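**Colored wooden blocks** are small solid pieces of wood, cut to simple shapes and painted or stained in plain colors, used for stacking, sorting and building. A set usually mixes rectangles, squares and cylinders, and may include pieces with drilled holes or grooves. They are found in homes, nursery classrooms and craft workshops.

## Shapes

The most common piece is the rectangular block, which can lie flat, stand on edge or stand on end. Square blocks are used as bases. Cylinders stand well on a flat face but roll when laid on their side, so young builders tend to use them as towers or chimneys. Some makers round the top of the cylinder slightly, and a block placed on it is then harder to balance.

Drilled blocks have a round hole through the middle. The hole takes a dowel or a cord, and the piece can serve as a wheel hub, a bead or a socket for a peg. A groove cut along one side lets a thin panel slide in.

## Color

Red, yellow and blue are the usual starting colors, with green and purple added in larger sets. Water-based stain leaves the grain visible. Paint covers it and chips sooner at the corners. In the Tullier pattern, color has no link to shape, and a child sorting by one must ignore the other. The older Zervas pattern gave each shape a single color. 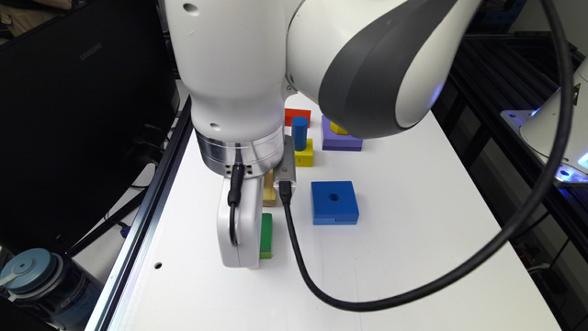 *Cerkside Toy and Craft Study Group: Wooden Playthings section*

## Stacking and arrangement

Loose blocks on a table are normally used in short stacks of two or three pieces. A cylinder set upright on a yellow rectangle, or a small yellow piece placed on a purple square, is typical of this kind of building. Larger blocks, such as a blue square with a hole through its top face, may be left to one side as separate pieces.

Manolis Dimitriou, who taught woodwork at Pladimton, divided block building into laying, stacking and bridging. Lambros Balaskas later added enclosing, in which blocks are set in a ring on the table.

## Sets and storage

The Pladimton school set had 102 pieces in a lidded tray with 5 compartments. Home sets are smaller and are commonly kept in a cloth bag.

## Care

Blocks are wiped with a damp cloth and dried in the open air. Soaking raises the grain and can split a drilled piece along the hole. Rough corners are sanded by hand before the color is touched up.

## See also

- Peg board
- Stacking rings
- Dowel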